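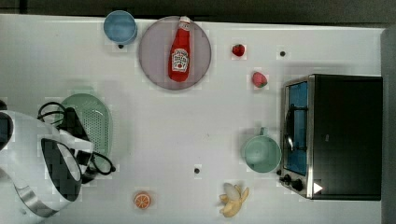 番茄酱为什么倒不出来:Linnea Viklund 谈屈服应力、壁面滑移与瓶底残留

2025年2月7日

Linnea Viklund 的办公室在 Edmont 一栋旧厂房的二层,楼下是流变实验室。她做浓稠食品的流动测量,早年做过牙膏和涂料,后来转到酱料,眼下的工作大部分围绕番茄酱和它的包装展开。采访从一个她被问过很多次的问题开始:瓶子倒过来,酱为什么不动。

“因为重力给的应力不够。”她说,“番茄酱有屈服应力。应力低于这个值,它的行为接近一块软固体,只发生弹性变形和很慢的蠕变;高过这个值,它才流动。瓶子倒置时,酱柱在瓶壁上产生的剪应力由柱高、瓶径和密度决定,细瓶颈处尤其小。你拍瓶底,等于在很短时间里加一个惯性项。”

她随即补充,屈服应力这个概念在学界有过争论。有人认为,只要等得足够久,一切物质都会流,所谓屈服只是黏度在低应力区升得极高。Viklund 不打算在这个问题上选边。“对包装工程师来说,时间尺度是几秒到几十秒。在这个窗口里,有没有严格意义上的屈服点没有区别。我们在报告里写‘表观屈服应力’,后面一定注明测量方法和等待时间。不写方法的数值我不看。”

方法之所以重要,在于不同方法给出的结果可以差出一倍以上。她列了实验室常用的几种:应力斜坡、蠕变阶梯、振荡应变扫描,以及十字桨转子的低速启动。应力斜坡最快,结果对升速敏感。蠕变阶梯最可靠,也最费时间。振荡扫描里,有人取储能模量和损耗模量的交点,有人取储能模量偏离线性区的那一点,两者不可互换。十字桨的好处是插入样品时扰动小,也不容易打滑。

谈到打滑,她说得比较久。番茄酱由两部分组成,一部分是果肉细胞和细胞壁碎片,另一部分是溶有糖、盐、酸和果胶的浆液。靠近光滑壁面的地方,颗粒浓度偏低,会形成一层很薄的浆液。剪切集中在这一层,里面的酱整体平移。用光滑平行板测,读到的扭矩主要反映这层浆液的性质,算出来的黏度偏低,低应力区还会多出一段假的平台。

“新来的学生都会拿着这段平台来找我,说发现了两个屈服点。”Viklund 说,“我让他们换成喷砂板再测一遍。第二个一般就没有了。”

实验室的检查办法是改变板间距。没有滑移时,同一剪切速率下的应力与间距无关;有滑移时,间距越小,表观剪切速率里滑移占的份额越大,曲线彼此分开。她要求每一个新配方至少做三个间距。间距的下限由颗粒尺寸决定,通常取最大颗粒直径的十倍左右,再小就会卡住颗粒,扭矩信号出现锯齿。

去年十一月,她的小组完成了一轮较大的比对,总计测了539个样品,来自不同批次、不同破碎工艺和不同储存时间。用的是 Bekel 的一台应力控制型流变仪,外加一台老式的博斯特威克稠度计。后者是一条带刻度的金属槽,前端有一道弹簧闸门,闸门弹开后样品在槽里自流,读取规定时间内流过的距离。工厂的化验台上至今仍在使用。

问到两种仪器的结果能否互相换算,Viklund 给出的答复是有条件。稠度计读数和屈服应力之间有单调关系,但在浓稠一端分辨率很差,样品只挪动一点点,读数误差就占了大头。浆液析出明显的样品也会出问题:前缘走得很远的是一道清水样的浆液,酱体留在后面。“操作员该读哪条线,手册上有规定,实际读的时候各厂不一样。我在三家厂看过三种读法。”

析出本身也是质量指标。开瓶后先流出的那一小股淡红色液体,业内叫浆液分离或脱水收缩。Viklund 把它归因于网络结构的缓慢收缩。细胞壁碎片依靠弱的相互作用搭成网络,浆液填充在孔隙里,网络随时间重排、压实,就把浆液挤出去。果胶的状态影响很大。

在这一点上,她区分了热破碎和冷破碎。番茄被打碎以后,果实自身的果胶酶会开始降解果胶。热破碎在打碎的同时迅速升温,让酶失活,果胶保留得较多,产品稠,析出少。冷破碎温度低,颜色和香气保留较好,代价是果胶降解,浆液变稀。番茄酱多用热破碎的原料。她的数据里,两种原料浓缩到同样的可溶性固形物以后,屈服应力仍然有明显差距。

“所以单看糖度没有用。”她说,“糖度计测的是溶解的那部分,撑起结构的是不溶的那部分。采购部门喜欢糖度,它便宜,十秒钟出一个数。”

均质的作用则常被误解。很多人以为颗粒打碎以后体系会变稀。对番茄酱来说,高压均质把细胞撕开,碎片的比表面积增大,形状变得不规则,彼此更容易缠连,表观屈服应力通常上升。压力继续提高,增幅变小,颜色也会偏向橙红。她见过生产线为了追求稠度不断加压,最后稠度没有再涨,阀座磨损倒是加快了。

第二部分谈包装。Didenko 是与她合作时间最长的制瓶厂,主要生产挤压瓶和配套的瓶盖。Viklund 参与的部分是出口阀和残留量。

挤压瓶的瓶盖里常装一片开有十字缝的硅胶阀片。瓶内压力超过开启值,四瓣向外翻开;手松开,瓶身回弹,瓶内出现短暂负压,阀片向内让空气进入,然后闭合。这里要同时满足几个相互牵制的条件。开启压力太低,倒置存放时会滴漏;太高,手劲小的人挤不出来。回弹时的进气必须顺畅,否则瓶身凹着回不去,下一次挤压行程就短了一截。

“阀片的开启压力要和酱的屈服应力一起定。”她说,“有的客户先定好了瓶盖,再改配方降糖。糖降了,浆液黏度跟着变,他们加淀粉或者黄原胶补回来,静置时看着一样稠,出口的行为完全两样。”

她解释,黄原胶的剪切稀化非常强,剪切停止后恢复也快。原配方的番茄酱恢复较慢,通过阀片后还会保持一小段较稀的状态,在盘子上摊开一点。换成黄原胶补稠的配方,挤出来的条形轮廓清楚,断得干脆,有些消费者反而觉得它“像胶”。这种恢复过程属于触变性的范畴,她的做法是三段式测试:低剪切,高剪切,再回到低剪切,记录第三段黏度回升的曲线。中间一段的剪切速率按阀口流量估算,不照搬标准方法里的默认值。

静置姿态同样影响结果。Viklund 的小组比较过正立、倒立和横放三种储存方式。正立时浆液倾向于积在酱体上方,开盖后先流出;倒立时积在瓶底一侧的气室下面,阀口附近的酱相对均匀;横放时界面拉长,浆液层变薄,分布最不规则,重复性也最差。她在报告里建议把横放从标准测试中拿掉,单列为运输条件下的附加项。

残留量的测试看起来简单:装满,按规定动作挤到出不来为止,称重,减去空瓶重。困难在于“规定动作”。她的小组最初让操作员手挤,结果人与人之间的差异大过瓶与瓶之间的差异。后来改用两块平行夹板,以固定速度压到固定行程,松开,等待,再压。等待时间定为5秒。为什么取这个数,她的回答很直接:“三秒时瓶身还没有完全回弹,十秒太拖时间。中间取了一个。”

目前数据库里积累了1401条残留记录,按瓶型、瓶壁材料、灌装温度和配方编号归档。其中最有解释力的变量是瓶肩的角度。肩部越平,倒置时那一圈的酱越难被推向出口,剪应力在那里低于屈服值,形成一块不参与流动的死区。把肩部做陡可以减小死区,同时瓶身会变高,货架层高又有限制。Didenko 在两版瓶型之间来回改过几次,最后的角度是物流部门定下来的。

壁面处理是另一条路。前面说到的滑移层在测量时是误差来源,在包装里却有用。如果让瓶内壁稳定地持有一层润滑液,酱体可以整块滑出。她对这类涂层的评价比较谨慎。润滑液必须可食用,必须与酱不混溶,还要经受热灌装和几个月的储存。短期演示和保质期末的表现是两回事,她的小组只接受储存后的数据。

“演示视频里的瓶子都是当天灌的。”她说。

材料方面,她提到聚丙烯、聚酯和带阻隔层的多层瓶。番茄酱对氧敏感,氧化后瓶口附近先出现褐色的一圈。多层瓶阻氧好,回收时却要考虑层间材料能否分离。单一材料的瓶子便于回收,壁厚就得增加,挤压手感变硬,夹板测得的回弹时间也随之改变。残留在瓶里的酱对回收同样有影响,清洗工序要多耗水,洗下来的有机物进入废水。她认为残留量应当写进回收性评估,目前多数评估表格里只有瓶体材质、标签和油墨。

记者问,普通人在家里有没有值得参考的做法。Viklund 想了一下,说挤压瓶倒放即可,用前摇一摇,目的是把析出的浆液混回去,顺便破坏一部分静置形成的结构。玻璃瓶的话,盖紧以后摇,再把瓶身倾斜到瓶颈里留有一条空气通道,然后敲瓶颈。完全竖直倒置时,空气进不去,酱柱下移会在上方形成低压,抵消一部分重力。

至于冷藏,她说温度降低使浆液黏度上升,网络的强度变化相对小一些,因此从冰箱里取出的酱主要是流得慢,启动所需的应力增加有限。她的实验室统一在二十五摄氏度下测量,样品上机后静置五分钟再开始,冷藏条件另行编号,不与常温数据合并统计。

采访最后谈到方法的统一。Viklund 正在起草一份内部规程,准备先在 Trirside 的两个测试点试行,内容包括转子类型、板面粗糙度、静置时间、间距检查和报告格式。其中争议最大的是预剪切。有人主张上机后先以固定速率剪切一段,抹掉取样和装样带来的历史差异;有人认为这样测到的已经不是瓶子里那份酱。她本人倾向于不做预剪切,改用十字桨直接插进原包装测量。代价是每个样品消耗一整瓶,耗时也会增加大约一倍。

“样品多,瓶子便宜,时间贵。”她说,“这一条下个月还要再开会。”

规程草案的附录还缺一张粗糙度对照表,喷砂板用旧以后表面会变光,多久更换一次,各测试点的记录对不上。她让两边先把用过的板寄到 Edmont,统一测完再填。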